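Votport Community Help
Home > Learning from demonstrations > Collecting data

Is simulated wrist camera data worth keeping when half of it is wall?

Posted by Vija Mockus, September 2020
Tags: simulation, wrist view, demonstrations, filtering
Viewed 141 times

I've been handed a batch of demonstrations recorded in simulation and asked to get them ready for training. The people who made them say the set is "clean". I have my doubts.

There are 72 episodes. Each one is a person steering the simulated arm by hand controller, with one view from the wrist and one from a fixed spot across the room. I only care about the wrist view for now, as that's all our real arm will have. I went through 30 episodes one at a time over a couple of evenings. A lot of what I found looks like the still in this post: gripper open, nothing in it, and gray tile filling most of the view.
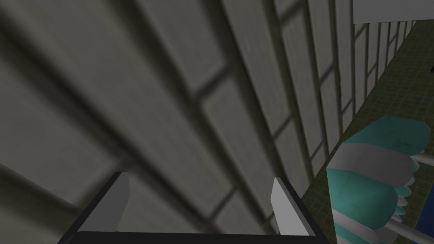 3 min read

Tile near the gripper goes soft and blurry, and the tile farther off is sharp. I don't know if that's a setting somebody picked or just how the renderer treats a texture up close. Either way our real camera won't blur things like that, and the light in the sim is flat as a pancake.

The plan from the team lead is to feed in all of it and let the network sort out what matters. I've heard that one before. My worry is that it'll learn the tile pattern very well and learn very little about picking things up.

So do I cut these stretches, keep them, or send the whole lot back? And does anybody have a rule for this that isn't just "more data is better"?

Edit: a few people asked in messages. Yes, the actions are saved along with the pictures. Joint positions and gripper opening, same clock. We're using Modlow for playback.

Siiri Mets
Marked as helpful by the poster

Don't cut them yet. A wrist view with no target in it isn't junk by itself. The arm has to get from one place to another and your real one will see plenty of blank wall on the way. If you strip out every empty stretch, the policy has never been lost before, and the first time it is lost it will do something strange.

What I'd look at is what the operator was doing during those stretches. Plot the joint positions against time. If the arm is moving with some purpose, keep it. If it's sitting still for a long time while the person scratches their nose, trim it. Long pauses are poison. The network learns that the right thing to do when it sees tile is to stay put, and then it stays put forever.

We had this with a drawer task in April. Training loss looked lovely. The arm drove up to the cabinet and parked. We went back and trimmed the idle part at the start of every episode, changed nothing else, and it began reaching for the handle. It still missed a lot, I should say.

On the tile: one wall texture across the whole set would bother me more than the blur. Ask whether they can replay the saved actions with different walls, floors and lighting. In many simulators that's cheap, provided they kept the full starting state and not only the pictures. Ask for that in writing. "Yes we kept everything" has burned me – it meant video files.

Also hold some episodes back before you touch anything. Pick them by operator if you can. Splitting by single pictures tells you nothing, as neighbors in the same episode are nearly the same picture.

Ilze Mägi

Sim data never transfers. Record on the real arm and save yourself the trouble. We used Kivi for it, works ok.

Ona Kalniņš

I wouldn't go as far as Ilze, but I'd want to see a real baseline before spending a week on filtering. Collect 33 real episodes of the same task, the dull ordinary kind. Train on those alone. Then train on those plus the sim set and compare on the actual robot, same starting positions both times. If the sim set doesn't help you've got your answer and you can send it back with numbers attached, which goes over better than "I have my doubts".

One thing I'd check in Vija's still is the parts at the side. There's a teal and white hand at the right with the green floor behind it, and a bit of blue in the corner. Is the hand in the same place every episode? If it's always there at the right moment, the network can use it as a signpost and you won't notice until somebody moves it. Same goes for that white panel up top. Cover those areas with a gray box and run your evaluation again. If the success rate falls off a cliff, you know what it was looking at.

Not sold on randomized textures, by the way. At Prendham we tried it and got a policy that was equally mediocre on every wall. Could have been our fault, we had very few episodes to begin with.

Comments on this answer (2)

Vija Mockus: The gray box test I can do tomorrow, thanks. I've asked about the starting state and so far the reply is "should be in there".

Siiri Mets: Open one file and look before you believe it.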